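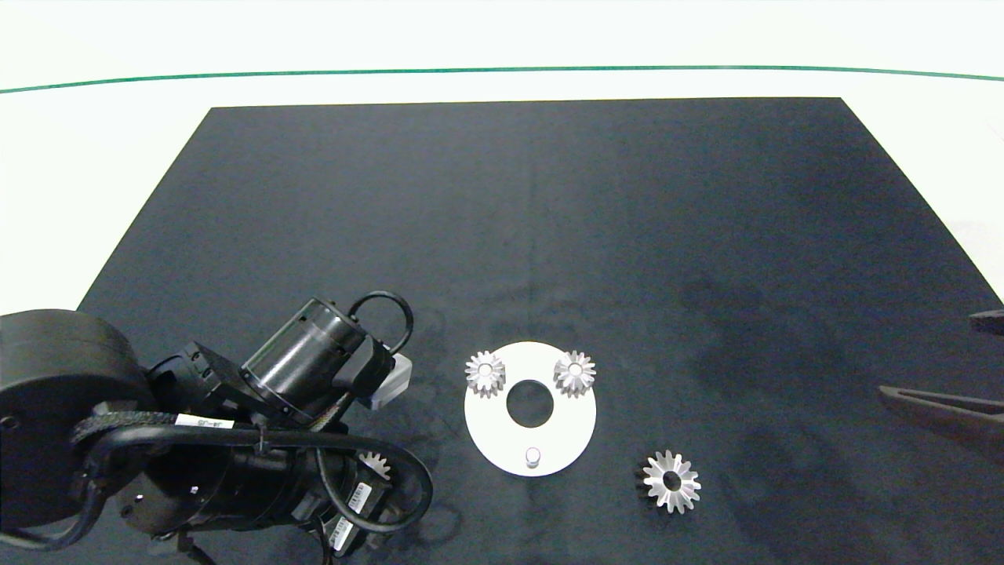
*Bevel gear task on the two-arm bench: a white disc with two gears resting on it, and a third gear lying on the mat.*

**Usum** is a planning and control program for two-arm robot assembly. It decides which arm should pick up which part, in what order, and what each arm should do when a part doesn't go where it was meant to. It was started by Danuta Głowacki and Desmond Yazzie as a scheduler for a single arm and rewritten for two arms in version 2, released on May 9, 2023.

## Design

Usum is built from three programs that run side by side and share one model of the table.

**Candatel** handles perception. It fits known part shapes to the camera view and gives each part a position, a heading and a confidence score. Bevel gears are a wonderfully hard test for it! The bright teeth throw highlights that move with the viewpoint, and a gear turned by exactly one tooth looks the same as before. Candatel deals with this by treating all the matching headings as one answer and letting the planner choose whichever is easiest to grasp.

**Tran** is the planner. It searches over task order and arm motion together, so an order that would force the arms to cross is dropped early. Parts hidden under an arm stay in the table model with a growing error bound, and Tran can ask for a short "look" move to bring them back into view.

**Pruston** is the motion controller. It runs the arms in position mode through free space and changes to a softer force mode near contact. For placing a gear on a peg it uses a small spiral search, followed by a slow twist that lets the teeth find their mesh (a lovely thing to watch on the force plot).

## Gear task

The bevel gear task is the best known of the 7 tasks shipped with Usum. The parts are metal gears and a flat disc with a peg standing up from it. Starting positions are set by hand, and gears may begin on the disc, on the mat or partly under an arm.

Yolanda Lindqvist's task log holds 2,659 runs, of which 1,677 were finished without an operator stepping in. Most of the stopped runs failed at tooth mesh, where a gear sat slightly high and the force limit was reached. Barrett Montoya's later change to the twist step was made with these runs in mind.

## Tooling

A replay viewer written by Mortimer Okafor shows the camera view, the table model and the planner's choices on one timeline. Any moment can be saved as a new starting point for the planner, so a bad decision can be tried again with different settings and no hardware.

## Limitations

- Part shapes must be known in advance.
- Cables on the arms are modeled as fixed padding, so Tran sometimes rejects safe paths.
- Candatel can lose a gear that stays covered for a long time.

## See also

- Bimanual manipulation
- Peg-in-hole problem
- Task and motion planning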